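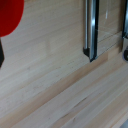 Angus Paterson wrote to us that he had put oil on his table three times in one month and the top was still sticky, and he wanted to know if he should wait longer or start again. We get this question more than any other, so it is the first one on the page.

Questions about oil, soap and wooden tables

My table is sticky after oiling. What should I do?

The oil was left too thick. It does not help to wait, and please do not put a new coat on top. Pour a little fresh oil on a green kitchen pad, rub the sticky places until the old oil goes soft, then wipe everything off with clean cotton cloths. Change the cloth often. If the surface is still sticky the next morning, repeat it. Mr Paterson did it twice and his table is now good.

In a small number of cases the oil has already gone hard like skin. Then you must sand, see the question about sanding.

How much oil do I need?

One tin of Vadar table oil (300 ml) is enough for a normal dining table for six people, two coats, with some left for the next year. For pine or spruce which was never oiled, buy two tins. These woods drink a lot the first time.

We also have the 3000 ml can. It is meant for floors and for cafes. Please do not buy it for one table only to save money, the oil gets thick in an opened can and after one winter you will not be happy with it.

Which cloth is the best?

Old cotton. T-shirts and bed sheets are very good. Not towels, they leave small hairs in the oil. Paper is possible for the last wiping but it tears.

Is it true that the cloths can catch fire?

Yes. This is the one part of the page which I ask everybody to read. A cloth with oil, folded or pressed together in a bin, can get warm by itself and start to burn some hours later. Hang the cloths outside, flat, one by one, until they are stiff. Or put them in a metal bucket full of water with a lid. Do this also with the kitchen pad. Do it also when you used only a little oil.

What is the difference between Sivon soap and normal dish soap?

Dish soap is made to remove fat, and the oil in your table is a kind of fat. With every washing you take a little of it out, and after half a year the table looks grey and dry. Sivon is a soap with plant oil which leaves a thin layer behind. You mix two spoons in a bucket of lukewarm water. More soap does not make the table cleaner - it makes stripes.

There is Sivon natural and Sivon white. The white one has a small amount of pigment and is for light woods, if you want that they stay light. On walnut or dark oak it makes a milky colour in the pores, please do not try it.

How often should I wash and how often should I oil?

Wash with soap when the table is dirty or once a week. In between a damp cloth is fine.

Oil it when water does not stay in drops on the surface any more. For most families this is one time in the year. Hamish Hepburn has four children and he does it every school holiday. His table looks better than ours.

My new table is very pale and I like it. Will it go yellow?

A little, yes. All pale wood changes with the light, and a clear oil makes it warmer from the first minute. You can slow it down with white oil and white soap but you can not stop it. If somebody promises you this, ask them to show you a table which is five years old.

Move the fruit bowl and the table mats sometimes in the first summer. Otherwise you will have a light circle under the bowl for a long time.

I have a white ring from a hot cup. How do I remove it?

If the table is oiled: let it rest two days first, some rings go away alone. If it is still there, rub with a drop of oil and the kitchen pad, always in the direction of the grain, then wipe.

If the table is lacquered, this will not work, the oil cannot go in.

How do I know if my table is oiled or lacquered?

Put one drop of water in a place where it does not matter, for example on the underside near the leg. But check that the underside was treated the same as the top, often it was not. Wait ten minutes. If there is a darker spot when you wipe the drop away, it is oil, wax or soap. If nothing changes, it is probably lacquer. You can also send us a letter with a question, but from a photo we can seldom say it for sure.

And black stains?

Black stains come from iron and water together. A wet tin, a steel wool pad, a cast pan, the metal foot of a plant pot. Oak is the worst for this. Sanding helps if the stain is not deep. There is also an acid for this work but we do not sell it and I do not want to explain it on a website. Ask a furniture restorer.

Never use steel wool on oak.

Do I have to sand before I oil?

For the yearly oiling, no. Wash the table with soap in the evening, let it dry the whole night, oil in the morning.

You have to sand if there is old lacquer, hard oil or deep scratches. Start with paper number 100 and go on with 150, then 180. Do not go finer, on a very smooth surface the oil stays on top. Sand the whole board and not only the bad spot, or you will see a shallow hole in it when the evening sun comes from the side. The fine dust should be vacuumed and then wiped with a Dusto cloth. Euan Buchanan asked if a wet cloth can do the same. It can, but then you must wait until the wood is dry again and the fibres stand up, so you sand once more.

Can I put food directly on the oiled table?

When the oil is fully hard, yes, for bread and dough and such things. Vadar needs three weeks for this. Before that time use a plate. For cutting boards we recommend a different oil, the Kanaan board oil, which has no drying agent in it. It needs to be done more often.

People with a nut allergy at home: Kanaan contains walnut oil. It is written on the label but in small letters, so I write it here again.

How long must I wait until we can eat on it?

Light use after 24 hours. No water, no wet glasses and no tablecloth in the first week. I know a week is long when you have only one table. Kwan-ho Ko does half of the table one week and the other half the next, and he says the line in the middle can not be seen. I did not believe it, but he has now done it this way for three years. If you want to try it, stop at a joint between two boards.

Can I mix your oil with another brand?

Please don't. Use up the old one, or wash well and wait a month.

My tabletop has bent. Can oil make it flat?

No. If it bent soon after oiling, maybe only the upper side was treated. Oil the lower side too and give it a few weeks. If it bent in winter with the heating on, it often comes back in spring. Put a bowl of water near the heater. If the screws under the top are too tight, the wood can not move and it may split, so loosen them a quarter of a turn.

The oil smells strong. Is this normal?

Yes, for some days. Open the windows. A smell that is still there after a month means the oil was too thick, see the first question.

Where do I bring the old tins?

Empty and dry tins go with the metal. Tins with oil in them go to the chemical collection at your local tip, not in the house bin and not in the drain.

Do you send to New Zealand?

Soap and cloths, yes. Oil only by sea, and this takes a long time. Orders over $100 go without postage inside Australia.

My question is not here.

Write to us with the kind of wood, what was on it before, and what you have already tried. The last one is important and many people leave it out. Ákos Győri answers the letters about floors and I answer the rest. In June we are closed for two weeks and the answers come later.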